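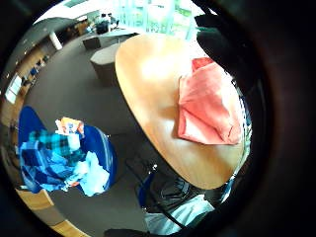 A folding planner has to answer one question before it plans anything: which part of this heap is an edge? At Skolano, the software group working on cloth handling spent most of its first year on that question and very little on motion. Rigid parts have a pose, and the perception stage can hand the planner six numbers. A salmon-pink cloth lying crumpled on a table has no pose in that sense. The darker fold along its lower side reads as a boundary to a colour-based detector, and a grasp planned on it may take hold of two layers where one was wanted.

The group's answer is a package called Illolix, which sits between the cameras and the motion planner. It does not attempt to reconstruct the full state of the cloth. For each candidate edge it gives a grasp point, an approach direction and a score for how likely the point is to be a single layer. The planner takes the best candidate it can reach without collision and ignores the rest.

"The early versions tried to fit a mesh to everything," says Mitali Ekanayake, who maintains the perception code. "The fit was good on flat cloth and useless on a heap. We dropped it in January and the rest of the code became much shorter."

Training used 1242 recorded demonstrations, of which 800 were kept after review. Most rejections were timing faults. The gripper width and the camera stream are logged on separate clocks, and a drift of a few video samples is enough to teach the model that fingers close before they arrive. Brock Marchand wrote the alignment tool, Hoarau, which matches closing events in both logs and refuses any recording it cannot match.

Control is deliberately plain. The policy proposes a short run of poses, the arm executes the first part, and a new proposal replaces the remainder — a receding horizon with no memory of earlier plans. Regula Frei, who looks after the control loop, would like to add force limits at the wrist. At present a snagged sleeve is detected only by position error, and the threshold has to be set by hand for each arm.

Picking from a full basket remains the weak case. Garments of similar blue overlap, and the single-layer score falls below the cut-off for nearly every point. Illolix then asks the planner for a lift and shake, up to 5 times, before it stops and reports a fault. The next release, Flinderside, will replace the fixed limit with one that depends on how much the score changed after the last attempt.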